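Zosmont Weave Patterns

Version 2, last updated 2022-07-13

Zosmont is a collection of written patterns for basket makers. Every pattern is a plain text file you can print, mark up, spill tea on and print again. There are 34 of them so far, from a flat coaster you can finish in an evening up to a lidded market basket that will take over your kitchen for a week. I started it for my own use and then couldn't stop adding to it, and I'm so happy it's in a shape other people can weave from!

What's in the folder

patterns/ holds one file per basket. The name gives the shape first, then the weave, then the size, so rect-twined-small.txt is a small rectangle in twining.
borders/ holds the rims on their own. Most of them can be swapped between patterns, and swapping is half the fun.
materials/ has notes on round reed, flat reed, paper cord and willow, with soaking times for each.
charts/ has grid charts in plain characters. Open these in a fixed-width font or the columns will wander.

How a pattern file is laid out

Each file starts with a short header: shape, finished size, base, side weave, border, and the length of cord or reed you need. After that come the steps, one per line, and a blank line wherever it's safe to put the work down. I weave in short bits between other things, so those blank lines matter a lot to me. Please keep them if you edit a file.

Lengths are in inches. A number in parentheses after a stake count is the count for the next size up. "Pack down" means push the row snug against the one before it with your fingers or a packing tool, and it's written out every time because I always forget.

Rectangles

Rectangles have the most files, and they're my favorite part of the collection. A round basket more or less finds its own shape, but a rectangle wants attention at every corner. If you pull too hard there, the long sides bow in. If you go easy, the corners puff out and you end up with a very nice oval (I own several). The trick I like best is to slip a block of scrap wood inside for the first few rows and weave snugly around it.

Dark strands are lovely to look at and hard to read while you work. For a first rectangle I'd pick a lighter color, or at least lay a white cloth under the work and turn on every lamp you have. The weave is the same either way, but you'll spot a skipped stake much sooner. Once you trust your hands, a black basket with a thick braided rim is a real treat, and the ridges of the braid pick up just enough light to show off the twist.
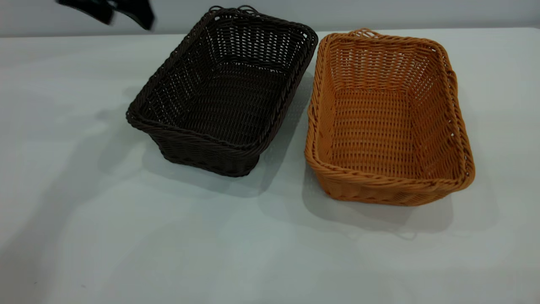
Borders

The braided borders come in three weights. Light uses one strand per stake, medium uses two, and heavy uses two plus a filler cord laid along the top row. Start away from a corner. Joining the end of a braid is fiddly enough on a straight run, and the last few tucks go much better with a blunt needle than with fingers.

Leave long stakes! The heavy border eats far more than you'd guess, and the header of each border file gives the minimum length above the last row.

Materials

Most of the patterns were tested in paper cord from Dolta, bought by the 1000 foot coil, and in flat reed from Brarard. Any cord of a similar thickness will do. One coil makes around 900 feet of usable cord for me after joins and trimmed ends. Paper cord needs only a quick dip. Leave it in the bowl while you answer the phone and it will start to untwist.

The Rweyemamu files

Files that start with rw- came from the Rweyemamu weaving circle, which shared its class handouts in December. They use their own words for a few things (a "walker" is the strand that moves, a "post" is a stake), and I left those alone. The glossary at the top of each file matches them up.

Known problems

The chart for the twill tray is off by one column on the right side. The written steps are correct, so follow those.
The oval patterns have no third size yet.
Two of the willow soaking times assume bark-off rods and don't say so.

Using and sharing

Print, change, teach from and sell baskets made from any of these patterns. If you pass a changed file along, add a line to its header saying what you changed. Corrections are very welcome, and so are new borders, especially for corners!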